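3.2 Sample and recall task

Parents in Millstead filled out 3124 diary pages on bedtime routines. We dropped pages with no sleep time, leaving 2082 for analysis. Shenoy and Bouazza coded each page separately.
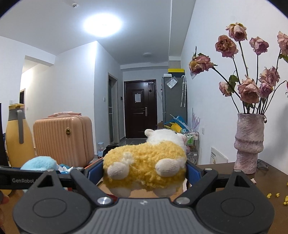 Children with a fixed bedtime fell asleep sooner — the gap was widest in December. Family size made little difference.

Figure 2. Soft toy.

Related articles
Naps and preschool attendance
Night waking in shared bedrooms

This site uses cookies. Accept | Settings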